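Hutstead Shared Workshop, Robot Arm Evenings
Notes for session 2, Vaughan Waaka

Welcome back, everyone, and thank you for being so patient with the cabling last time! Tonight we stay with the little drawer, and I'd like each pair to teach the arm a slow approach, stopping 60 mm short of the handle before anything closes. 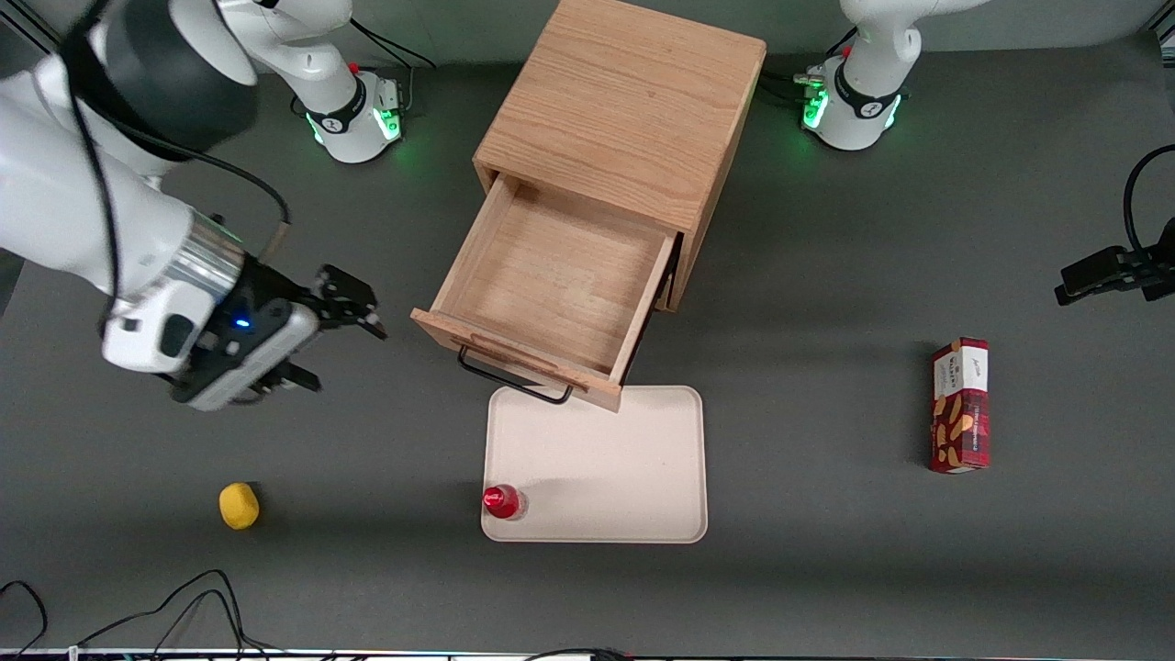
Save your poses as you go (I lost nearly a whole evening's worth in September, and I still grumble), and do keep a hand near the stop button.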